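Do Hermit Crabs Need a Second Tank?

Skedero has started telling new hermit crab owners that every crab should have a separate molting tank from day one. I have my doubts, and so does Arwel Pugh, who has kept land hermits for 17 years and owned a second tank for one of them.

The pitch sounds kind. A molting crab is soft and helpless, so move it somewhere quiet. But a crab that has already dug down does not want to be moved, and digging it up to "protect" it is a good way to kill it. If the main tank has deep, damp sand and enough room, most crabs will bury themselves and get on with it. A second tank makes sense for a sick crab, or one being bullied. For everyone else it looks to me like a second sale — heater, lid, gauge and all.

The Jugah care sheet, which Skedero hands out with each kit, cites a survey of 1005 owners. It doesn't say how many of them dug their crabs up first. I wrote in October to ask and I'm still waiting. 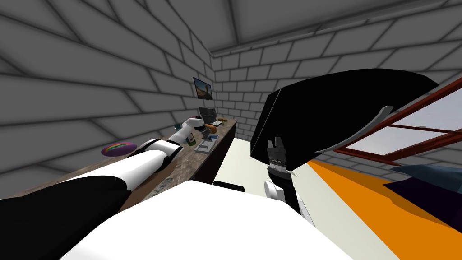

Depth is where I would put the money. Rhodri Howells keeps eight crabs in sand three times as deep as his biggest shell is tall, and he leaves them alone down there for weeks. Where the tank stands matters too. A long wooden desk running along a wall will do if it can take the weight, and wet sand is heavier than most people guess. Keep it out of direct sun. If you have already bought the second tank, fine, fill it and keep it warm, but please don't go digging for somebody to put in it.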